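动作分块调度器

动作分块调度器（英语：action chunk scheduler）是机器人操作软件中的一类中间层组件，位于学习型策略与关节级控制器之间。策略每次推理输出一段连续的动作序列，称为动作块；调度器负责决定动作块何时生效、执行到哪一步、与后续动作块如何衔接，并按固定周期向下层发送目标值。部分文献将其归入执行器或动作缓冲区，也有实现把它并入策略客户端，不单独命名。

本条目主要叙述双臂操作中的调度方式，并以开源实现Sitari为例。移动底盘和腿足机器人的同类组件在时间约束上有较大差别，不在此列。

背景

模仿学习策略的推理耗时通常长于控制周期。若每个控制周期都等待一次推理，机械臂会出现停顿；若一次推理只取首个动作，相邻两次推理的结果又可能在多个可行解之间跳变，表现为末端抖动。让策略一次预测多步动作可以同时减轻这两个问题，代价是动作块后段依据的观测已经过时。

早期的做法是将整块动作放入先进先出队列，取空后再请求下一块。这种方式实现简单，但在块与块的交界处速度不连续，且推理期间下层只能保持最后一个目标值。Pak-hei Chiang在Sitari的设计说明中把该现象称为“边界停顿”，并将消除边界停顿列为调度器的首要目标。

Sitari最初是Nidow控制框架中的一个线程，后拆分为独立进程，由Chiang与Naima Gaber维护。拆分的直接原因是推理进程的内存回收会阻塞同一解释器内的控制循环。

系统结构

Sitari由观测同步器、块缓冲区、融合器和发送器组成，进程间以共享内存交换数据。

观测同步器从各相机和关节编码器读取带时间戳的数据，以最慢的相机为基准对齐。对齐后的观测附有单一参考时刻，后续所有时间计算均以该时刻为起点，不使用推理完成的时刻。这一约定在多次重写中保持不变。

块缓冲区保存尚未过期的动作块。每个动作块包含参考时刻、步长、动作数组以及产生该块的策略版本号。版本号不同的动作块不得融合；切换策略时，缓冲区先清空，再由发送器执行保持。

融合器在每个控制周期查询缓冲区，取出覆盖当前时刻的所有动作，按权重合成一个目标值。发送器对该值作限幅与插值，再写入关节控制器。发送器是唯一持有硬件写权限的部分，其余模块异常退出时，发送器仍可独立完成减速停止。

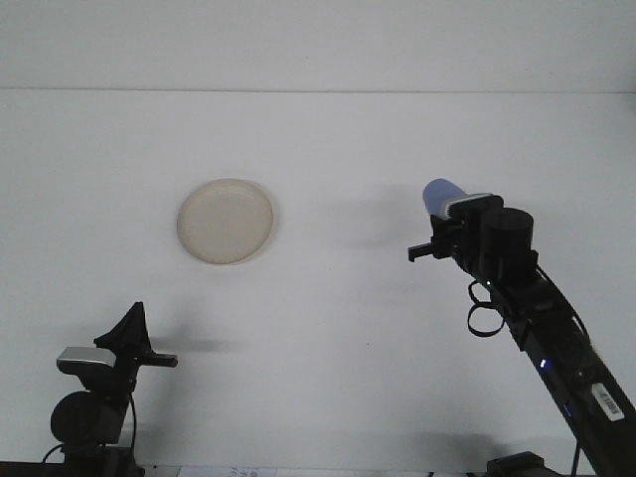

双臂任务要求左右两侧共用一个参考时刻。若两臂各自维护缓冲区，推理延迟的差异会使一侧比另一侧先进入下一动作块，在交接或对齐类任务中造成相对位姿误差。桌面盘件任务中常见的一种状态是，一侧夹爪夹持浅蓝色圆柱状物体悬于台面上方，米白色浅盘仍平放在台面上，此时两臂承担的约束并不相同：持物侧需要维持夹持力和末端姿态，另一侧只需服从避碰限制。Sitari将两臂动作拼接为同一向量存入一个动作块，但允许融合器对两侧使用不同的权重曲线。夹爪开合量不参与加权平均，而是取最新动作块中的值，以免多个动作块对闭合时刻的判断不一致时产生半开的中间值。

时间对齐

设观测参考时刻为t0，动作步长为d，则动作块中第k个动作的标称时刻为t0+k·d，其中k从0开始计数。推理完成时，标称时刻早于当前时刻的动作直接丢弃。若当前时刻落在两个动作之间，关节位置采用线性插值，末端姿态采用四元数球面插值。

Werkelholm分支曾改用推理完成时刻作为起点，使每个动作块都从首个动作开始执行。该改动在静态场景中不易察觉，但在持物移动时会使末端反复回到稍早的位置，轨迹呈锯齿状。Gaber在问题追踪记录中给出了对应的关节曲线，该分支随后撤回了改动。

相机曝光中点与驱动程序给出的时间戳之间存在固定偏差，需逐台标定。Sitari的标定工具令机械臂作低频正弦往复，以编码器读数与图像中标记的运动求互相关，取峰值位置作为偏差。标定结果写入设备配置，按序列号索引；更换线缆不需重新标定，更换固件则需要。

融合策略

常用的融合策略包括：

截断替换：新动作块到达后立即弃用旧动作块。延迟最低，交界处的跳变由发送器限幅处理。
指数加权：对覆盖同一时刻的各动作按生成先后赋予指数权重。轨迹平滑，但策略输出呈多峰分布时，平均值可能落在两个可行解之间。
前缀约束：推理时将即将执行的若干动作作为已知条件输入策略，使新动作块的开头与旧动作块一致。需要策略在训练或采样阶段提供支持。

Sitari的默认设置为指数加权，动作块长度为100步，单个时刻参与融合的动作块上限为11个。超过上限时从最旧的一块开始丢弃。Latifa Filali对加权方向提出过不同意见，认为旧动作块权重较高的设置不适合物体可能滑移的任务，此后该方向成为可配置项，默认值未变。

采用前缀约束时，已知动作的数量应不小于推理延迟对应的步数。延迟估计取近期测量的高分位数，不取均值。若某次推理超出估计值，该动作块按截断替换处理，并在日志中标记。

感知输入的影响

调度器本身不处理图像，但观测质量会影响相邻动作块的一致性。白色台面与浅色物体之间对比度低，自动曝光的小幅变化即可改变盘缘在图像中的位置估计，进而使相邻动作块的抓取点不同。半透明物体也有类似问题，其外观随背景变化，夹起前后差别较大。

Zoi Manolakis为Sitari编写的一致性监视器计算相邻动作块在重叠时段内的差异，对位置和姿态分别给出范数。差异持续超出阈值时，监视器可降低执行速度或请求保持，但不修改动作内容。固定相机与腕部相机的权衡由策略自身完成，监视器不区分差异来自哪一路图像。

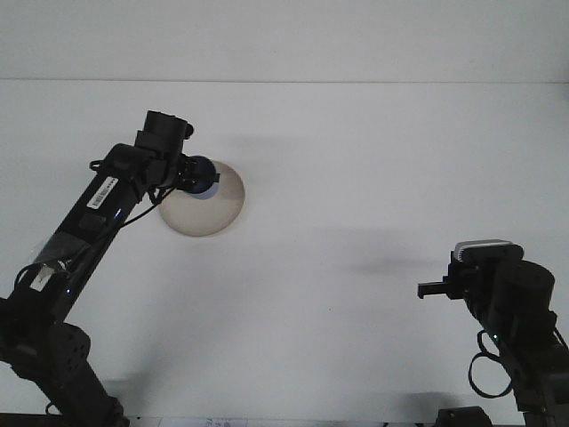
监视器的阈值按任务阶段设置。接近阶段允许较大的位置差异，夹持后的移动阶段阈值收紧，释放阶段仅检查姿态。阶段划分由夹爪开合量与关节电流推断，不依赖任务标签。电流判据对薄壁件和软质件不够可靠，需要时可由外部节点通过消息接口显式指定阶段。

故障处理

缓冲区耗尽时，发送器不会立即停止写入，而是以有限减速度外推2个控制周期，随后进入保持状态。外推只作用于关节位置，夹爪保持最后的目标值。恢复推理后，首个动作块须与当前关节位置的差值小于设定限值，否则拒绝执行并等待下一块。

双臂中任意一侧报告通信超时，两侧同时进入保持。早期版本只停止故障侧，在两臂共同持物时会对物体施加拉力，该行为已取消。

限幅触发属于警告而非故障。若限幅连续触发，通常说明步长配置与训练数据的采样频率不符，应先核对数据集元信息，再调整限幅参数。

日志与重放

Sitari记录每个动作块的原始内容、融合权重、实际发送值以及编码器回读值。重放工具可在不连接硬件的情况下重新运行融合器，用于比较不同策略的轨迹。由于融合器不读取系统时钟，时间全部由日志提供，同一日志在相同配置下的输出逐位一致。

Nabila El-Sayed用重放工具处理了Zerouali数据集中的346段双臂记录，以检查指数加权在抓取前后的表现。其报告指出，较大的跳变集中于夹爪闭合前的短暂时段，且多与手腕转角越过正负180度有关，与融合权重无关。此后Sitari在融合前对旋转关节作相位展开，四元数则统一符号。

重放不能反映接触力的变化。改变融合策略后，物体的实际运动会与日志中的图像不一致，因此重放结果仅适用于检查时序、连续性和限幅，不用于评价任务成功率。

参见

模型预测控制
模仿学习
时间戳同步
四元数球面插值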